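Spare-room lets in Plimdale to need a permit from August

Households in Plimdale that let a spare room to paying guests will have to hold a permit from August, the district council has confirmed. The rule covers single rooms in lived-in homes, which were left out when holiday flats were brought under the scheme.
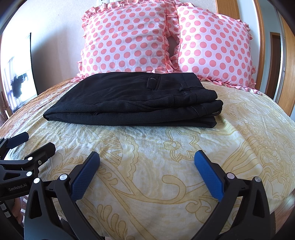

What changes for hosts

A permit will cost £63 and last for two years. Hosts must show a gas certificate where there is a gas supply, a working smoke alarm on each floor and proof of insurance that covers paying guests. Rooms let for fewer than 12 nights a year are exempt, but the owner still has to tell the council.

Lodgers on a longer agreement are not affected, and neither are friends or relatives who stay without paying.

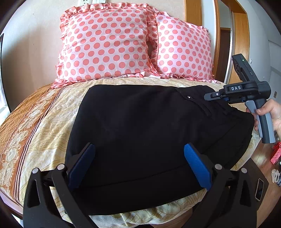 By Poppy Bunting
Local news

The council has 173 addresses on its list of homes that offer a room, most of them in the streets between the station and the old Luik dye works. Officers put the list together from adverts and from replies to a letter sent out last year. Hosts who got the letter will be sent a form in the post. Others can pick one up at the library or fill it in online.

Hauke Hellwig, who has let the back bedroom of his house on Zurnel Road for several years, said he had no quarrel with the safety checks but thought the fee was too high for people with one room.

"I get walkers, mainly, and people visiting family," he said. "They want a clean bed and somewhere to dry their boots. In winter I might have no bookings for weeks, and the £63 is the same whether the room is full or not."

He would like to see a lower rate for homes with a single bed to let – something the council looked at in the autumn and turned down. A report at the time said two rates would cost more to run than they would bring in.

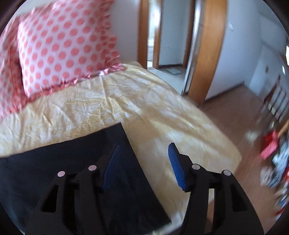 The same report dealt with bedding and towels. An early draft asked hosts to keep a written record of when sheets and covers were washed. That has been dropped, and the final wording only says that bedding must be clean and changed between guests. Bedspreads and cushions count as furnishings and need not be changed each time.

Parking was the other point raised by neighbours. Permit holders will not be given extra visitor passes, so guests who arrive by car on Zurnel Road will have to use the pay and display bays or the Skoltico car park.

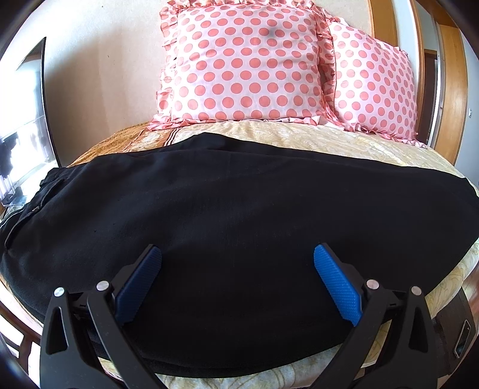 PLIMDALE, January 6, 2022 – Forms are available from today. Applications sent in before the end of August will be treated as on time, and hosts may carry on taking bookings while they wait for a decision. The council says it aims to reply within 30 days. Anyone who lets a room without a permit after that will first get a written warning.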